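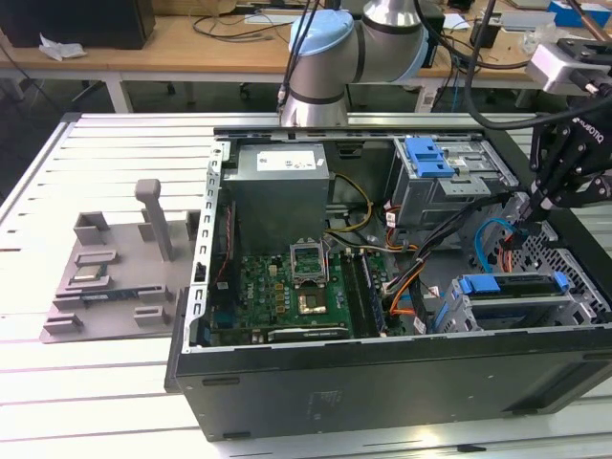
Tower on its side, lid off, socket open.

September, Barumell bench, 4.20 pm. Got the old Dell opened up at last (job 441 on the Bansal list) and I do like these cases, there's a proper drive cage with blue plastic bits on it! Socket's empty, so I'm keeping everything metal well clear of those contacts. Plan is memory first, then the light blue SATA cable.
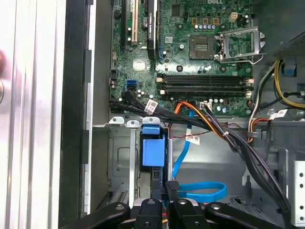
I'd also like to sort the labels before anything gets unplugged. Write the port on the tag, please, whoever picks this up, I lost 20 minutes to that on the Tedanero one.
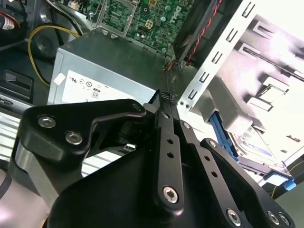 Notebook 3, p. 47

Power supply stays in for now. It's got an 80 PLUS type badge but I still need the wattage, hoping for 300. Ask Plillix about a spare.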